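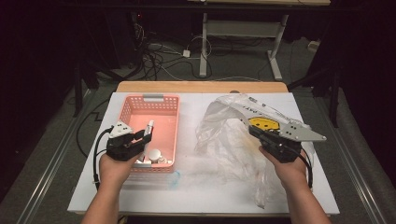 レクネス（Lekness）について

5月更新　文：コランタン・ムーラン

機械に家事はできるのか。町工場の細かい雑用はどうか。レクネスは、この質問に毎日つきあっている会社です。私たちの答えは今のところ「ものによる」で、ものによるなら一つずつ試して書き残そう、というところから仕事が始まりました。

会社といっても、社員は20人。元は印刷所だった建物の二階を借りていて、窓際に作業台が並び、奥に事務机があります。ロボットを作っている会社だと思って見学に来られる方が多いのですが、腕や本体は作っていません。家や作業場で人が手でやっている小さな仕事を集めて、細かく分けて、機械に覚えさせるための見本を録り、実際にやらせてみる。その結果を、うまくいったものもいかなかったものも依頼主にお渡しするのが本業です。

私たちの「雑用帳」には、いま205の仕事が載っています。タオルを畳む、引き出しを閉める、洗面所の小物をかごに戻す、ネジを種類ごとの皿に分ける、届いた部品を袋から出す、空いた袋をまとめる。書き出してみると、どれも名前をつけるほどでもないような仕事です。でも一日のかなりの時間がこれで消えていくんですよね。私は前の職場で倉庫の受け入れをしていて、午前中いっぱい袋を開けて中身を出して、を繰り返していました。あれを代わってくれる機械があったら、と思ったのがこの会社に入ったきっかけです（創業者はもっと立派な理由を言いますが）。

■ いま、どこまでできるのか

見学に来た方が必ず聞かれるので、先に書いておきます。

硬くて形の変わらないものを、決まった場所から決まった場所へ移す。これはもう十分に任せられます。瓶、箱、キャップのついた容器。かごの中に立っているボトルを取り出して棚に置くような仕事なら、私たちの作業台では失敗のほうが珍しくなりました。初めてそうなった晩は、全員で残って、ただ眺めていました。楽しかったです。

かごに戻す側になると、少し難しくなります。先に入っているものを倒さずに隙間に差し込まなければいけません。縁に指が当たることもあります。人間なら当たったまま、ぐっとずらして入れてしまうところで、機械はまだ遠慮がちです。

そして、袋です。

透明なポリ袋は、雑用帳の中でもいちばん書き込みが多いページになっています。薄くて、しわが寄って、光を返すうえに、向こう側が透けて見える。カメラにとっては、どこからどこまでが袋なのかがそもそもわかりにくい。つまめたと思ったら一枚だけだったり、二枚まとめてだったりします。開ける、口を広げる、中に何かを入れる、空気を抜いて畳む。人が数秒で片づけることの中に、判断がいくつも隠れています。

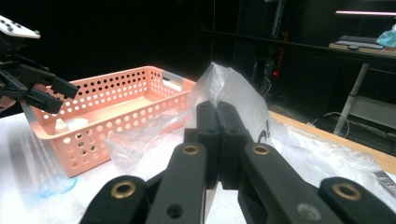 袋について私たちがわかってきたのは、つかむ前の動きが大事だということです。上手な人の手元を見ていると、いきなり口を開けにいかず、まず表面を軽くなでたり、端を少し持ち上げたりして、どこが浮くかを確かめています。本人に聞いても「そんなことしてた？」と言われるのですが、録ったものを見返すとやっているんです。こういう発見があるから、この仕事はやめられません。

■ 見本の録り方

見本づくりには、手持ちのグリッパを使います。両手に一つずつ持って、いつもどおりの雑用をしてもらう方法です。指が十本から、つまむ爪が左右二組に減るわけですから、最初はみなさん笑ってしまいます。袋の端がつまめない、思った向きに手首が回らない。けれども三十分もすると、その道具なりのやり方を見つける人が出てきます。その人のやり方が、同じような爪をもつ機械にとっての良い見本になります。

これまでに録った見本は1730本です。同じ仕事でも、人によって順番がずいぶん違います。小物を全部かごに入れてから袋に取りかかる人、先に袋を脇へ寄せて場所を空ける人。どちらが正解とは決めずに、両方残すことにしています。家庭によって台所の使い方が違うのと同じで、機械のほうが幅を知っていてくれたほうがありがたいからです。

失敗した回も消しません。落とした、つかみ損ねた、途中であきらめた。依頼主にお見せすると驚かれますが、「どこで失敗しやすいか」がわかると、機械に任せる前に棚の高さや容器の形を変えるという手が打てます。先日も、ある菓子工場の包装室で、機械を入れる前に置き場所を変えただけで困りごとの半分が消えてしまいました。うちの売上にはあまりなりませんでしたが、いい仕事だったと思っています。

■ 三つの取り組み

「ドゥーソ（Duso）」は家庭の雑用を扱うチームです。洗面所、台所、玄関まわりの小物を担当しています。当面の目標は、散らかった台の上を人に聞かずに元の状態へ戻すこと。元の状態って何、という議論が毎週あり、そこがいちばん盛り上がります。

「ラシャンス（Lachance）」は作業場向けです。部品の袋出し、小箱の組み立て、検品前の並べ替えなど。こちらは速さを求められるので、家庭向けとは考え方がだいぶ違います。人の手より遅くても夜のうちに終わっていればいい仕事と、人の横で同じ調子で動けないと困る仕事があり、後者はまだ時間がかかりそうです。

「プラムリー（Pramley）」は評価の方法をそろえる取り組みです。「できた」と一口に言っても、十回中何回か、置き方は多少曲がっていてもいいのか、途中で人が手を貸したのか。ここをあいまいにしたまま話すと、期待ばかりふくらんでしまいます。プラムリーの採点表はA4で2枚。見学の際にお持ち帰りいただけます。

■ 私たちが信じていること

家事をする機械は来ます。ただし、ある朝いきなり全部やってくれる一台が届くという来かたではないだろうと私は見ています。かごの片づけだけやってくれる、ネジの仕分けだけやってくれる、そういう小さな「できる」が雑用帳の上で増えていって、気がつくと夕方に少し座っていられる時間が延びている。去年バツがついていた行に今年は丸がついているのを見ると、本当にわくわくします。

それから、人の手への尊敬が増えました。入社する前より、母がスーパーの袋を三角に畳む手つきをじっと見るようになりました。あれはすごい技です。雑用帳では、まだ大きなバツです。

■ 見学と参加

見学は水曜日の午後に受け付けています。グリッパを持って雑用に挑戦することもできますので、動きやすい服でどうぞ。お子さんも、小学生以上でしたら一緒に体験できます。

「うちのこの作業は機械にできますか」というご相談も歓迎です。現場で使っている容器や袋をそのままお持ちいただけると話が早いです。新品よりも、使い込んだもののほうが助かります。

コメント（4）

みかん箱
先月見学しました。袋を開けるだけなのに汗だくに。家に帰って自分の指で開けたら感動しました（笑）

Zbigniew Wasilewska
金属加工の小さな工場をやっています。ネジの仕分けは油がついたままでも試してもらえますか。うちのは洗う前に分けたいのです。

コランタン・ムーラン
Wasilewskaさん、油つき、ぜひ試したいです！滑るものの見本がまだ少ないので、こちらからお願いしたいくらいです。密閉できる容器に入れてお持ちください。

夜勤明け
採点表の「途中で人が手を貸したか」という項目、いいですね。展示会の動画だとそこがわからなくて、いつももやもやしていました。靴下のペア合わせは雑用帳に載っていますか？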